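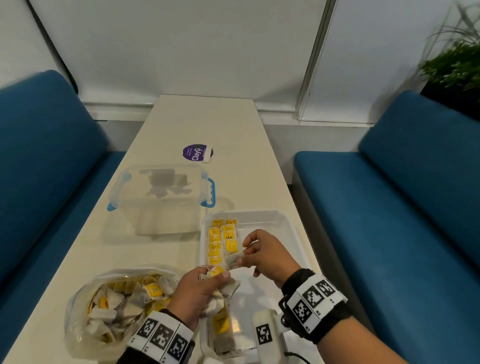

Haltora undercounter glass chiller, GC-200 series

Stainless body, front breathing, fits under a standard bar top. Runs on 230-240V 50Hz single phase. 110V 60Hz can be done on request, add two weeks.

Model: GC-200
Refrigerant: R290
Temp range: 2 to 8 degrees C
Capacity: 200 litres gross
Shelves: adjustable, coated wire, clips included
Door: double glazed, self closing, lock and two keys
Colour: brushed stainless or black, other colours by quote
Net weight: 66 kg
Plug: AU 3 pin fitted, others loose in the box
Feet or castors: feet are standard, castors extra

GC-200 replaces the old GC-180. Same footprint, same door. The gaskets are interchangeable, the shelves are not, please check before you order spares. Part number for the gasket is 1472, quote that number and not the one moulded on the rubber.

Suitable for cafes, bars, canteens, function rooms, small hotels. Not for outdoor kitchens. Not rated for marine use, we get asked this every week. For vans and trailers ask about the Mollo unit instead, that one has a braced compressor and a different fan mount.

What is in the carton

1 chiller, shelves fitted and taped. Clips in a bag. Keys taped inside the door. Drip tray. Manual in English. If the keys are missing look behind the bottom shelf first, then email us.

Installation

Stand upright for 24 hours before switching on if it has been laid down in transit. Leave the front grille clear. Sides can touch the joinery, back needs 30 mm. Do not run it off an extension lead or a power board shared with the dishwasher. Level the feet so the door swings shut by itself, tilted very slightly back is best.

First start: set to 5 degrees, leave it empty overnight, load in the morning. The light on the panel stays amber untill it reaches temperature, then goes green. If it is still amber next day check the door is closing properly before you ring.

Cleaning

Condenser filter slides out at the front. Every month in a cafe, more often near a fryer or flour. Warm water and dish soap, dry it right through, put it back. Inside of the cabinet same thing, soft cloth. No bleach on the stainless, no steel wool. Marks from bleach are not covered by warranty.

Noise

Quiet enough for a dining room. Fan cycles on and off, slight click when the compressor starts, normal. A steady rattle is usually the drip tray sitting crooked. Push it home.

Options

Castors, set of four, front two lock
Left hand hinge (must be ordered with the unit, cannot swap later)
Stacking frame for two units
Solid door in place of glass
Your logo on the door, see below

Can you put our logo on it?

Yes. Screen print on glass or sticker on the solid door. Send artwork as vector, one colour is cheapest. Minimum 30 units for screen print, no minimum for stickers. We send a proof, you sign it, then we print. Changes after the proof is signed are charged.

Can I buy one as a sample?

Yes, one unit at list price. If you go on to order a full pallet within the year we credit the difference.

Do you sell direct?

Trade accounts yes. Everyone else through Crichton, they hold stock of the stainless and normally a few black. Prices on their site include GST, prices on our sheet do not.

What about ice?

GC-200 does not make or hold ice. It is a fridge. See the Plesden range for ice makers and storage bins, the Plesden bins are the same height so they line up under one bench top.

Can I set it below 2 degrees?

No, the controller stops there. Glasses come out plenty cold at 3. For frosted glasses you need a freezer model.

Delivery

Kerbside with tailgate as standard. Inside delivery extra, stairs by quote. Somebody has to be there to sign. Check the carton for damage before signing and write it on the docket, take a photo. We cannot claim off the carrier without it. Orders placed after mid December ship in the new year.

Warranty

Two years parts and labour in metro areas, two years parts only elsewhere. Compressor five years, parts only. Gaskets, globes and filters are wear items. Keep your invoice, we need the serial number and the purchase date, serial is on the plate inside on the left wall.

Returns

Unused, in original carton, within 30 days, freight at your cost. Printed doors can't be returned.

Payment

Trade accounts 30 days from invoice. New accounts pay before dispatch for the first order. Card or bank transfer, no cheques please.

Spec sheet last updated 09/04/2022. Specs may change without notice, confirm dimensons with us before you get the joinery cut.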